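Search this site Search Go

About Romport

Posted in February by Orvokki Saarela

Romport sells baskets. We have been told this is not a growth industry, mostly by people whose laundry lives on a chair.

The shop began when Kourosh Bagheri bought 80 bread baskets from a bakery that was closing and found he owned two loaves' worth of counter space. He gave some to relatives. The relatives asked him to stop. The rest went on a shelf with price tags, and by spring he had a lease and a sign with the wrong phone number on it, which we still answer to if you're patient.

These days we carry 102 styles, from egg baskets to a log carrier called the Tindora that two of us can nap in. We buy from weavers we've met, and we handle every piece before it goes on sale. Handling means lifting it by the rim, turning it over, and setting it on a cloth-covered table to find out whether it sits flat. Plenty don't. Those go on the wobbly shelf at 10 percent off and usually sell first.

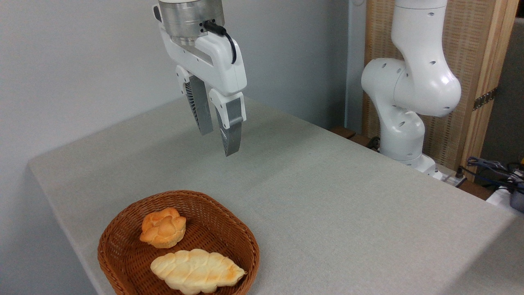 Oval wicker with a braided rim, on the gray cloth.

Ovals are the house favorite. A round basket looks nice and rolls off the car seat. An oval will take a baguette, a stack of mail or a medium cat, and it fits on a narrow shelf if you turn it the long way.

We do repairs on anything woven, ours or not. Bring it in empty, please. Orvokki once re-wove a handle around somebody's lunch.

The door opens at 10 and we close when Kourosh gets hungry, so come before 2 if you have questions about cane.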